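Jornada de puertas abiertas en Lollitz: galería

Fui a la jornada de puertas abiertas de Lollitz con poca fe, lo reconozco. Llevo años oyendo que el brazo que recoge la casa está a la vuelta de la esquina, y la esquina siempre se mueve. El folleto prometía "manipulación doméstica sin guion". A las 19 h entramos el último turno, con café de máquina y una charla previa de Bimley, la empresa que firma el programa de control, que se alargó más que la propia demostración.

De la charla me quedo con una cifra y una duda. La cifra: 70 por ciento de agarres correctos en sus pruebas internas. La duda: en qué condiciones. Cuando alguien lo preguntó, la respuesta fue que "en condiciones representativas" - y ahí se quedó la cosa.

El ejercicio consistía en coger latas de refresco de encima de una cajonera gris, con una esponja amarilla también sobre el tablero. Un encargo modesto, y me parece bien que lo sea. Lo que me chirría es la distancia entre eso y el folleto.
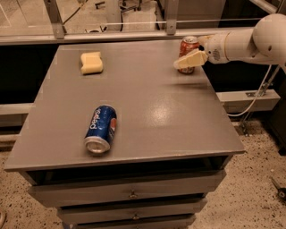
Desde el público costaba saber qué decidía el programa y qué venía preparado de antemano. Pedí que cambiaran los objetos por otros que trajéramos nosotros (yo ofrecí mis llaves y un paquete de pañuelos) y me dijeron que para eso había que calibrar. Puede ser. Pero una casa está llena de llaves y de pañuelos, y en la mía no hay técnico que calibre.

Otra cosa que eché en falta fue un registro de fallos. En la mesa de la entrada había carpetas con fichas comerciales y ni una hoja con los intentos malos. Con dos columnas, aciertos y fallos, me habría ido más contento que con la charla entera.

Los dedos de la pinza cerrados sobre la lata roja, por la mitad, y la Pepsi tumbada en el tablero. El agarre me pareció limpio, eso no lo discuto.
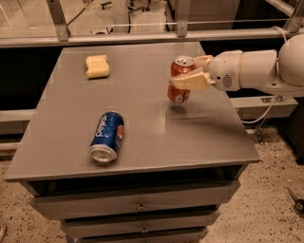
Tapia cree que soy injusto: según su comentario, una lata es un objeto bastante traicionero, porque si aprietas poco resbala y si aprietas mucho se abolla, y quien haya montado una pinza sabe las horas que hay detrás. Añade que en la feria de Arow vio demostraciones con piezas atornilladas a la mesa y nadie protestó.

Lo de las horas se lo concedo. Lo de Arow me da más bien la razón, porque el listón no debería ponerlo la peor demostración de la feria. La visita duró casi 2 horas y de trabajo del brazo vimos bastante menos. Si en Lollitz repiten en diciembre, volveré con mis llaves en el bolsillo y preguntaré otra vez por ese porcentaje.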